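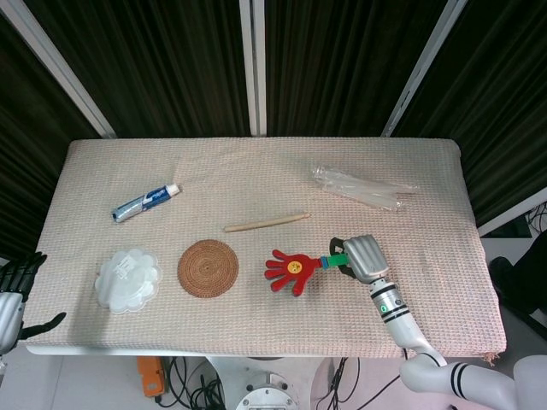

How to sort a drawer of small things

Every home has one drawer where small things go to live together. In ours it was toothpaste, a coaster, a lid without its box, a toy. I sort it twice in the year, in July and again in November, and it takes me 18 minutes.

What you need: a table, a cotton cloth, one paper bag and a few small boxes. I use the low ones from Brustora, but shoe boxes are also good.

1. Spread the cloth on the table. Small things do not roll so easily on it, and the dust is later shaken out of the window.

2. Take everything out and lay it down with space between. Do not make a pile — in a pile you see only what is on top.

3. Begin with the plastic bags and wrappings. Flatten them and keep two at most.

4. Look for the partner of each lid. If you don't find it the same day, the lid must leave.

5. Bring each thing to the room where it is used. Toothpaste goes to the bathroom, coasters to the living room, toys to the children's shelf. A woven coaster should first be brushed with a dry brush, along the rings.

6. Wooden sticks I keep with the plant pots, for labels.

7. Wipe the drawer, let it dry with the front open, and put back only what has no other room.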